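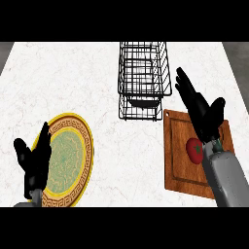

スマートフォン・タブレットを台所および作業場で使用する際の手引き

4月25日(土) 文責:バイバ・ユシュカ(レーツェプ生活技術室)

調理の手順を確認する、タイマーを使う、作業図面を表示するなど、家庭の台所や工作室で携帯端末を使用する機会が増えております。一方、当室に寄せられる相談の多くは、水濡れ、発熱、充電不良、空き容量の不足に関するものです。本稿では、日常の取り扱いについて当室が推奨する方法をまとめました。機種ごとの仕様は、必ず各製品の取扱説明書をご確認ください。

1.置き場所

端末は、加熱機器および流し台から離れた、平らで安定した場所に置いてください。コンロの脇や炊飯器の蒸気口の付近は、短時間であっても避けてください。防水性能を備えた機種であっても、その試験は通常、真水を用いて行われています。湯気、洗剤、調味料、油の付着は想定されていない場合があります。

スタンドを使用するときは、画面を操作したときに倒れないことを事前に確かめます。底面の滑り止めに粉や油が付くと保持力が落ちますので、使用後に固く絞った布で拭き、乾かしてから収納してください。食品用の保存袋に端末を入れて使う方法も広く行われていますが、袋の中に熱がこもるため、充電中の使用はお控えください。

2.画面の設定

手がふさがっている間に画面が消えることを防ぐには、設定の「画面消灯」または「自動ロック」の時間を一時的に延ばします。作業が終わりましたら元の時間に戻してください。戻し忘れは電池の消耗が早まる原因として、相談の中でも特に目立つものです。

手順書や図面をあらかじめ画像またはPDF形式で端末に保存しておくと、通信状態の悪い場所でも閲覧できます。工作室が地下や離れにあるご家庭では、この方法をお勧めいたします。
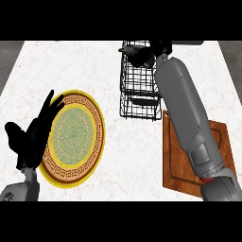 音声による操作を利用する場合、換気扇や電動工具の作動中は認識の精度が下がります。指示は機器を止めてから行ってください。タイマーを複数設定するときは、「麺」「煮物」のように名称を付けておくと、取り違えを防ぐことができます。

3.清掃

清掃の前に電源を切り、充電ケーブルを外します。乾いた柔らかい布で粉や木くずを払い、その後に画面を拭きます。順序を逆にしますと、細かな粒子が画面を傷つけるおそれがあります。台所用漂白剤、シンナー、研磨剤入りの洗剤は使用しないでください。

充電端子に小麦粉やおがくずが入った場合は、金属製の針やピンを差し込まないでください。乾いた柔らかいブラシで表面の粉を払い、それでも接続が安定しないときは、販売店または修理窓口に依頼してください。

4.充電

濡れた手や濡れた端子での充電は、故障だけでなく発熱の原因となります。端子に水が付いたおそれがあるときは、ケーブルを接続せず、風通しのよい場所で自然に乾燥させてください。ドライヤーや電子レンジ、オーブンの余熱による乾燥は行わないでください。

台所で充電する場合、電気ケトルやトースターなど消費電力の大きい機器と同じ延長コードを共用することは避けてください。定格は、延長コード本体またはプラグの表示で確認できます。

5.保存容量の整理

料理や作品の写真を撮りためている方は、月に一度の整理をお勧めいたします。当室の会員であるマイテ・カラスコ氏の端末では、写真が1000枚を超え、そのうち112枚が同じ献立表を撮影したものでした。重複した写真を削除し、残りを「台所」「工作」の2つのアルバムに分けたところ、必要な手順書を探しやすくなったとのことです。

削除した写真は一定期間「最近削除した項目」等に残る場合があります。空き容量が増えないときは、当該の項目もあわせてご確認ください。

6.旧型端末の転用

使わなくなった端末を手順書の表示専用とする場合は、個人情報を消去し、支払い関連のアプリを削除してからご使用ください。電池が膨らんでいる端末、背面が浮いている端末は転用せず、充電も行わないでください。処分の方法は、お住まいの自治体または販売店にお問い合わせください。

お問い合わせ:レーツェプ生活技術室 相談窓口(内線1810) © レーツェプ生活技術室 ページの先頭へ戻る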